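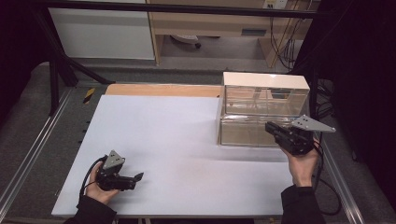 About Stindness

Stindness automates small-part handling for kitting and packaging shops. Our office is in Stondstead. Most of our customers have one or two lines, a mixed catalog and no controls engineer on site.

How we work

Tasks are first performed by people using hand-held grippers at a bench. An operator works with one gripper in each hand at the same table height the finished cell will use. Recorded motions are reviewed, trimmed and used to train the cell controller, which we call Wedska. The current library holds 3266 accepted recordings across 114 part numbers. 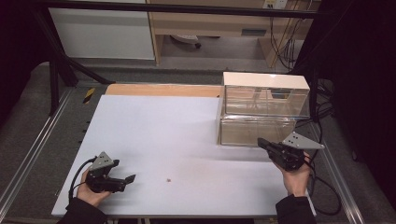
Operators are paid their normal rate during recording and can reject any take before it is stored. A session ends at 400 takes or at the end of the shift, whichever comes first. Clear plastic parts need more takes than opaque ones. Edges and reflections vary with the overhead light, and grip points are harder to locate.

What changes for staff

A Wedska cell takes over repeated pick and place. It does not take over changeover, inspection or rework. At the Hrytsenko packaging line, three bench positions became one cell and two inspection positions, with the remaining person moved to changeover. Pay grades were reviewed before startup. Inspection work is slower, involves more standing and requires written defect codes, so we include training hours in every quote.

We ask customers to tell staff about a planned cell before we measure the floor. Bench operators also sign off on the reach and height drawings.
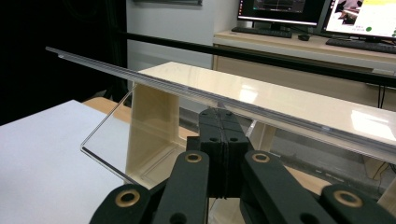 Hrytsenko wrote to us in April that the wrist complaints had dropped but that the inspection stations needed better chairs and a second break in the afternoon. Both items are now on our site checklist.

Service

Remote support is available from 6 a.m. to 6 p.m. Spare fingers and cables ship from Stondstead.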